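About Clullisside Slate Mine

Home | Visit | Groups | About Us | Contact

Who we are

Small outfit. We run the old slate mine at Clullisside, two miles up the valley from Sarnville. Tours, school groups, a bit of a museum in the old powder store. Open since the county signed over the lease and we got the first level drained.

The mine

Slate came out of here for 112 years. Roofing mostly, then billiard tables, then school blackboards when the roofing money dried up. Three levels. You walk the top one. Middle level is guided only, hard hat and lamp, 63 steps down and the same ones back up. Bottom level is flooded and staying that way.

The main drive is called the Haugen, after the family that cut it. The big chamber at the end is Atum. We get asked about the name a lot. It's in the oldest pay book, spelled just like that, no explanation. If your great-grandfather worked here and you know, please write.

The temperature underground stays cool all year so bring a jacket. Yes, in summer too.

Who does what

Leobardo Chávez - mine manager, safety, pumps
Aiman Krishnan - tours and school bookings
Darmawan Tuhumury - archive, pay books, family history questions
Abelardo Zapata - ticket office, cafe, parking
Darmawan Sopacua - rock work and lighting

Two Darmawans, so please put the last name on your email or it goes to the wrong one.

The archive

2738 pay slips scanned so far, plus the accident books and a drawer of maps nobody has unrolled yet. 2486 of the slips have a readable name on them. Search is by last name only at the moment, first names coming when Darmawan T. gets the time. Copies are free for family, just ask. Publishers please ask first and tell us what its for.

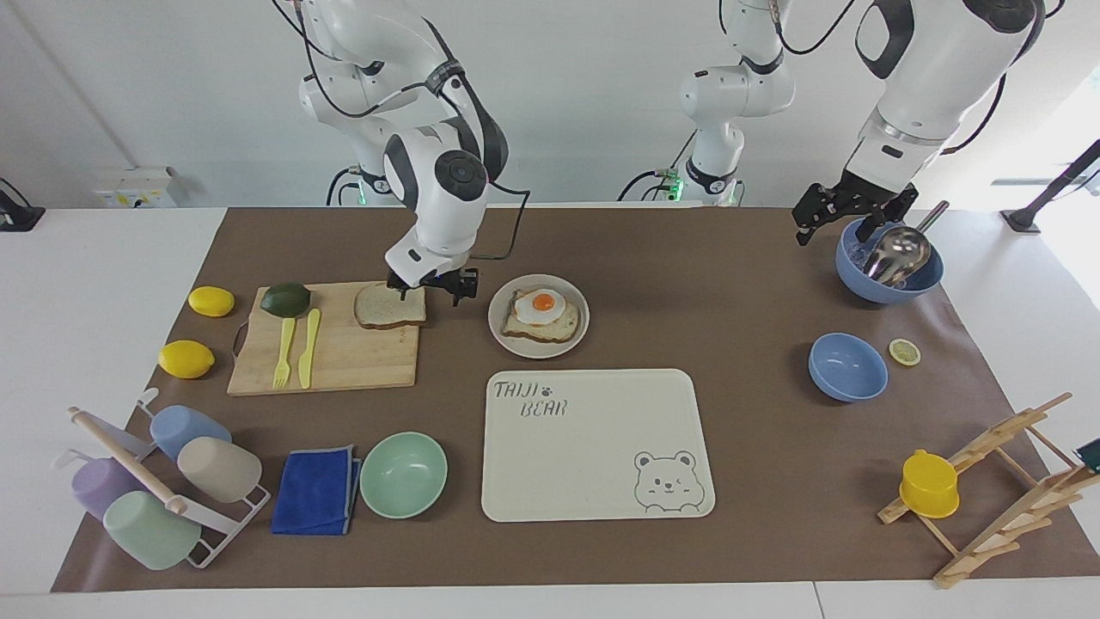

We also take old tools, photos, letters, anything from the mine. No need to clean them up, we'd rather you didn't. Drop off at the ticket office or call and we'll come get it if you're in the valley.

Getting here

Route signs say Sarnville Quarry, ignore those, different place. Follow the brown ones. Buses can turn at the top lot but not the lower one. The middle level is closed for handrail work untill further notice, top level open as normal.

Page updated 13 Oct 2020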